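How do we choose a hand for a robot?
A page for readers aged 7 to 11, from the Fedis Learning Pages

Your hand can do a great many jobs. It can hold an egg, turn a key and carry a heavy bag. A robot's hand is called a gripper, and most grippers are good at a few jobs and poor at others. Before a robot is given work to do, the people who build it must find out which gripper suits that work best.

At the Rarnura workshop, grippers are tried out with garden tools. Garden tools are a good test. They have thin parts and thick parts, and they are often kept together in one tub, where they lie across each other.
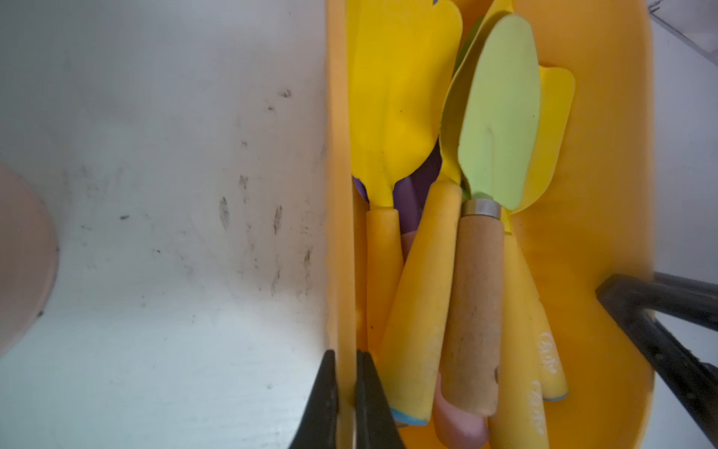
Page last changed: November

Two fingers or more?

The gripper used on this page has two black fingers. They move towards each other to pinch, and away from each other to let go. Try this yourself with your thumb and one finger. You will find that you can pick up a pencil quite easily, but that a large ball is much harder.

A two-finger gripper can also take hold of the edge of a container. One finger goes on the outside of the wall and the other goes on the inside. In the first picture the fingers are on either side of the yellow wall of a caddy full of trowels. Holding a rim in this way is a separate test from picking up a tool, and each gripper is marked on both.

The workshop compares three kinds of gripper:

The Ngui has two stiff fingers. It is strong and simple, and it fits into narrow gaps.

The Flokden has soft fingers that bend around an object. It is gentle, but its fingers are wide and need more room.

The third kind is a suction cup. It works well on flat, smooth things such as boxes. It does not work well on a round handle, as air leaks in at the sides.

What makes a test fair?

You may have done fair tests in science lessons. The rule is to change one thing and keep everything else the same. When two grippers are compared, the tools must be the same, the tub must be the same and the robot arm must move at the same speed. Only the gripper is changed.

Each gripper is given 13 tries at every job. One try would tell us very little – a gripper might be lucky once, or unlucky once. A tool must be lifted clear of the tub and held for 5 seconds. If it slips before then, the try is written down as a miss. Misses are kept in the records too, and they are often the most useful part.

Where does the camera go?

A robot needs to see what it is reaching for. Some robots have a camera fixed high above the table. This gives a wide view, but the arm can get in the way. Other robots have a small camera near the gripper, which travels with it and looks past the fingers.

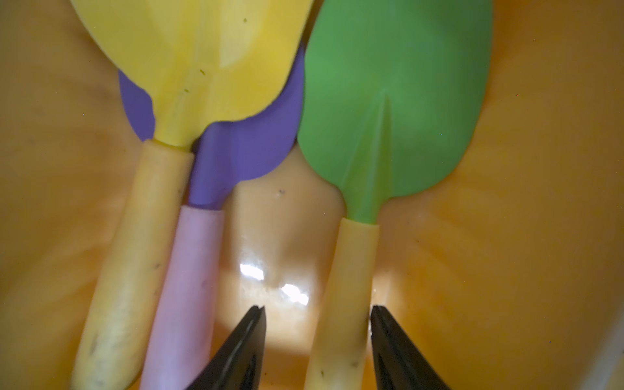 From close by, the camera can show which handle lies between the fingers and which lies beside them. It can also show when one blade is partly covered by another. A tool underneath may be harder to lift, and the robot may do better to begin with the one on top.

There are difficulties as well. Shiny plastic can reflect the light and make bright white spots. A person knows that such a spot is only a reflection, but a computer has to learn this from many pictures. The workshop's set of practice pictures now holds 4,000 of them, with different tools and different lighting.

Words to know

Gripper: the part of a robot that takes hold of things.
Controller: the computer that tells the arm and the gripper how to move.
Rim: the top edge of a tub, cup or bowl.

Try it at school

Ask an adult for a pair of kitchen tongs, a plastic tub and 6 objects of different shapes. Put the objects in the tub and lift them out one at a time, using only the tongs. Write down how many tries each object needs. Then wrap the ends of the tongs in a soft cloth and do the test again, with the objects placed as they were before. Compare your two sets of results and discuss them with your class.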